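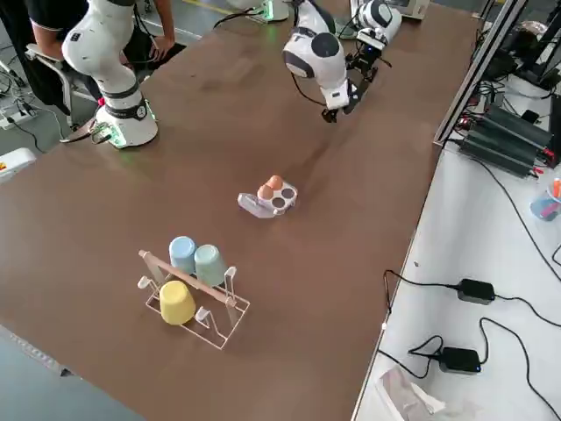

How do you pick a grip force for eggs when your gripper only gives you a percentage?

Start at the lowest setting that closes the fingers all the way, then go up in small steps until the egg stays put while you lift.

I've been trying out the Arken and the Himach this month, both two-finger parallel grippers, both on the same arm. My test stuff is brown eggs in a clear plastic tray and a few pastel cups on an acrylic rack. Cheap, easy to replace, and very good at showing up a bad setting!

1. Bolt the gripper on and enter its weight in the arm controller. Skip this and the arm sags a little in hand-guiding mode (ask me how I know).

2. Set speed to 15 percent. You can go faster later.

3. Set force to its minimum and teach a pick point straight above one egg. Come down slowly and stop with the fingertips just past the widest part.

4. Close, lift a couple of inches, wait. If the egg slides, go up by 2 percent and try again. On my Himach I landed on 36. The Arken wanted less, but its fingers have softer pads.

5. Put the egg back in its well before you open. Teach the release point separately, a hair higher than the pick.

6. Now do the cups. They taper, so grab low on the wall and watch for the cup creeping out of the fingers.

Run each one 100 times before you decide which you like. I log mine in Clutico, but a notebook works fine. Save the egg force and the cup force as separate presets.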